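### 3.2 Handling cloth on a soft surface

Most of what we know about folding by robot was learnt on tables, and a table is a kind thing to work on: it is flat, it is firm, and it stays where it was put. For the Liritau study we wanted something closer to home, so we moved the work on to a bed and let the cloth lie wherever it fell.
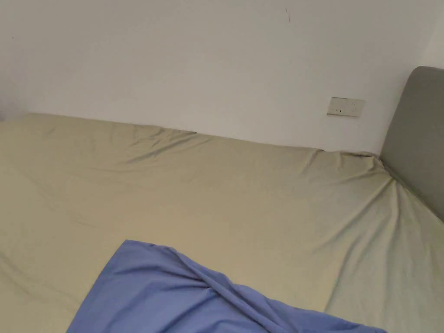

*Figure 4. Blue cloth, partly bunched, on the fitted sheet used in the Sterkdale sessions (head view).*

The sheet has creases of its own, and we were glad to leave them in. A method that takes every ridge for the edge of a garment will not get far in a bedroom, and our earlier model, Witarby, made that mistake more often than we would have liked. We gathered 80 demonstrations in all and kept 70 for training, setting the rest aside for testing. Each one was recorded from the head and from the hand-held grippers, and we made no effort to tidy the bed for the wrist cameras - phones, crumpled tissue and a wrapped biscuit all share the mattress with the cloth.
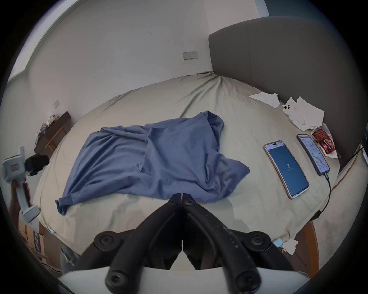

### 3.3 Lifting with two hands

The second stage asks for both grippers at once. One takes hold of each end, and the cloth is allowed to sag between them before it is laid down again. We score the lift by the shape of the upper edge, which need not be level, and by how much of the cloth still touches the bed. 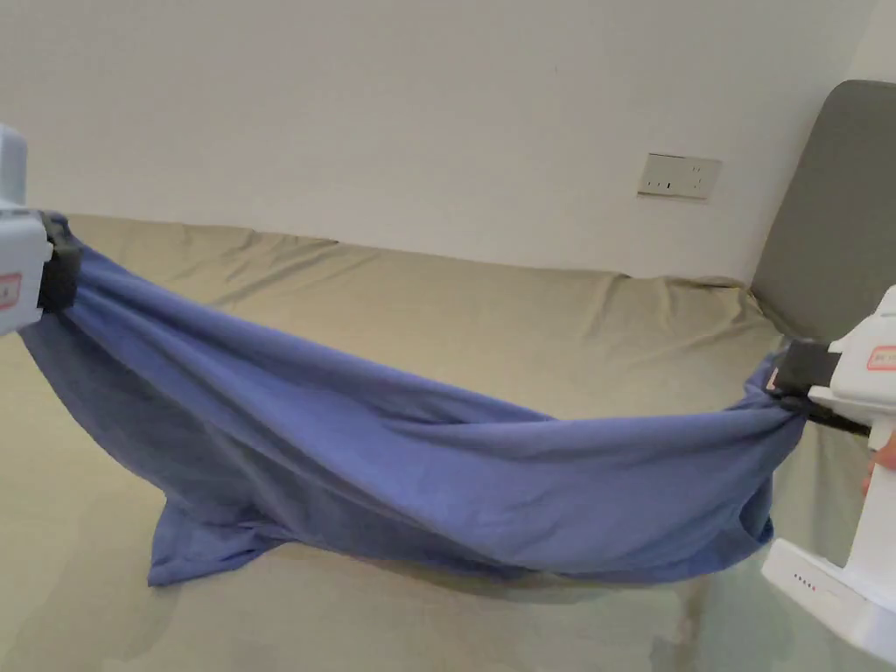 Our first instinct was to reward a tight pull, but this did us few favours, as the policy soon learnt to tug until one end slipped free. Allowing a little slack cured most of the trouble, and over the 6 longest test runs the cloth was dropped only 2 times. The Deng baseline, trained on the same recordings but without the slack term, dropped it in all 6.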